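Unit 3: Moving Between Programs
Eligibility, Release and Roster Planning in University Basketball

Course handout, Sport Administration, second year
Lecomte Institute, School of Recreation and Sport
Issued 8 September 2023

Purpose of the unit

This handout supports the lectures on player movement between university basketball programs. Students should read it before the tutorial and bring a copy to class. It deals with the administrative side of a transfer: who must be told, what must be signed, how a season of eligibility is counted, and what a receiving program should settle before it makes an offer. Recruiting as a coaching matter is covered in Unit 5.

The rules set out below are those of the Horier Conference, the teaching model used throughout this course. Students who go on to work in a real association must consult that association's current rule book, as the details differ from one body to the next and are often changed between seasons.

3.1 Key terms

Releasing program. The program whose roster the player is leaving.

Receiving program. The program the player intends to join.

Notice of intent. The written statement by which a player tells the releasing program that he or she wishes to speak with other programs. Under Horier rules the notice takes effect on the day it is lodged with the athletics office. A conversation with a coach is not a notice.

Season of eligibility. A competitive year in which the player appears in at least one conference game. Exhibition games and closed scrimmages do not use up a season.

Residence period. The time a transferring player must be enrolled full time at the new school before playing in a conference game.

Graduate transfer. A player who has completed a degree at the releasing school and still has eligibility remaining.

3.2 The order of events

A transfer under Horier rules goes through the following stages.

(a) The player lodges a notice of intent with the athletics office of the releasing program.

(b) The athletics office acknowledges the notice in writing and sends a copy to the conference registrar.

(c) The player's name is added to the conference list. Other programs may make contact from that point. Contact before the name appears on the list is a breach by the program making it, even where the player started the conversation.

(d) The receiving program requests the player's academic record and eligibility statement.

(e) The receiving program makes an offer in writing. The offer must state whether financial support is included, the amount, and the number of seasons it covers.

(f) The player signs and the registrar confirms the transfer.

Students regularly confuse stages (e) and (f). A public announcement by the player has no standing under the rules. A player who has announced a choice but has not signed may still change programs, and the first program has no claim against the second.

3.3 Counting eligibility

A player may compete in no more than four seasons, and these must fall within five years of first full-time enrolment. Both limits apply. A player who has used 2 seasons but is in the sixth year since enrolment is no longer eligible, unless an extension has been granted on medical or family grounds.

An extension request is made by the program, with the player's written consent. For a medical extension, the player must have appeared in no more than 3 conference games in the season concerned, and the injury or illness must be supported by records made at the time. A letter written well after the event will usually be given little weight.

Transferring does not restore a season already used. It may, however, cost the player one. Where the residence period runs through the start of conference play and the player's five years are close to ending, the time lost cannot be recovered.

3.4 Case study: the Wulladis guard

The Wulladis program lost both of its senior guards at the end of the season. In February its coaches had already noted that the remaining backcourt players were young and had little experience running the offence against full-court pressure. The program wished to add one older point guard.

A guard at Mellar, a smaller school in another division, lodged a notice of intent soon after the last game of the year. The player had led Mellar in scoring and assists, had used three seasons and was due to finish a degree before the fall term. Wulladis contacted the player once the name was listed, and a written offer followed.

Three matters then came to light. The degree depended on one course that had not been completed. The eligibility statement from Mellar showed a season with a single conference game, which the player had believed did not count. The offer did not say whether support would continue if the player was injured before playing.

In tutorial, groups will be asked to identify which of these matters should have been found before stage (e), which office was responsible, and what Wulladis may properly do now. Groups should also consider the position of the player, who gave up a place at Mellar on the strength of the offer.

3.5 Reading a transfer's statistics

Administrators are not expected to scout. They are, however, expected to follow the reasons a coach gives when asking for a roster place and to record them accurately. Points and assists per game depend heavily on minutes played and on how much of the offence runs through one player. A guard who carries a small program may have a much lighter role at a larger one, and the scoring figure will fall without any loss of skill.

Shooting percentages should always be read with the number of attempts. A player who made 17 of 40 three-point attempts has a fine percentage from a small sample, and a file note that gives the percentage alone is incomplete. The level of the opposition should also be recorded. Students should avoid adding their own opinion of the player to the file.
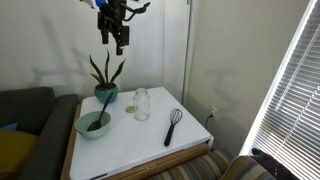 3.6 The roster file

The receiving program should open a file for each incoming transfer and keep it until the player's eligibility ends. The file should hold:

The notice of intent and the acknowledgement from the releasing program
The academic record, with the date on which it was received
The eligibility statement, signed by the releasing program
The written offer and any later change to it
The registrar's confirmation
Medical clearance to practise

Medical details beyond the clearance itself belong with the team physician and should not be copied into the roster file.

3.7 Assessment

Each student will submit a written memorandum on the Wulladis case. It should be addressed to the athletics director, set out the facts in order, state the rule that applies to each, and recommend a course of action. The memorandum is worth 40 per cent of the unit mark. Late work is subject to the penalties in the course outline, and requests for more time must be made before the due date.

Required reading before tutorial: Horier Conference Rules, sections on transfer, eligibility and financial support. Copies are held at the library desk and may be borrowed overnight.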